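Gripper trials move to the bedroom set

The comparison of the two finger designs for the Trimley arm has moved on from the kitchen set. Since January we have been running both in simulation, and the kitchen runs are now complete: 500 episodes with the short flat fingers and 500 with the long narrow ones, 1000 in all. The long fingers did better on cutlery and thin packets. The short ones were steadier with mugs and jars, and the gap there was wider than we had expected.

For the bedroom we are staying with the narrow fingers on both arms for the first block. Most of the objects are flat or sit close to something else, and the short fingers kept touching the neighboring object before they reached the target. The tasks are simple to write down. Pick up the book from the nightstand, move it to the bed, leave the lamp where it is. Each attempt starts from a fresh layout, and an attempt in which the lamp moves more than a set distance is logged as a fail even if the book gets there.

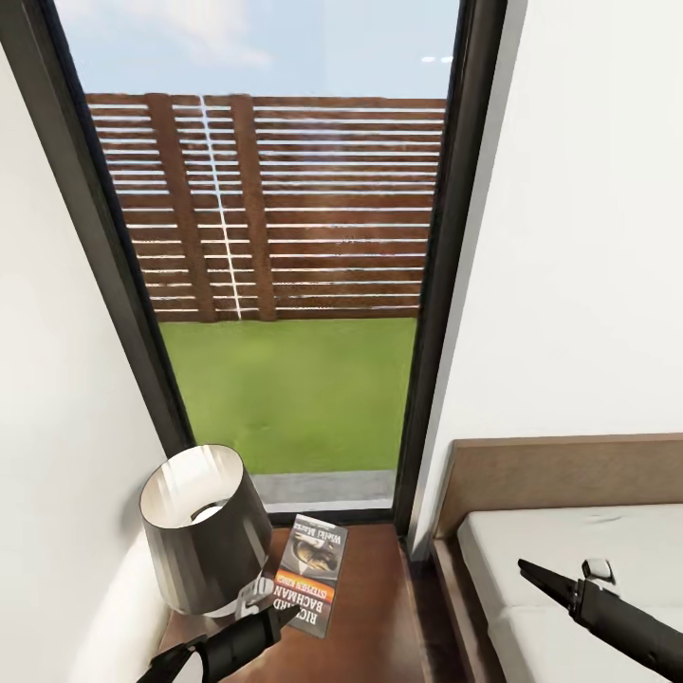

Bedroom set in simulation, with the left gripper over the nightstand and the right one over the mattress.

The book is the harder part. A paperback lying flat gives the fingers very little to close on, so the controller has two options: pinch the spine from the side, or slide the book to the edge of the nightstand and take it from there. The Skilolik controller picks the slide nearly every time. Cele, the older one, goes for the pinch and tends to push the cover instead of lifting it. We have not changed the friction values to help either of them.

Camera placement is still open. The head view sees both arms, but the wrist hides the fingertips at the moment of contact. Oltel has sent a model of its small wrist camera, and we will run 100 attempts with it and 100 without before deciding. Rendering with the extra view is slower – plan on overnight jobs if you share the cluster.

One fix to note. Logs from the first 6 bedroom runs had the left and right arm labels swapped. They have been corrected in the shared folder, so please delete any local copies.

The short fingers go into the bedroom set after the camera runs. Requests for other objects should be in by Thu 4 April.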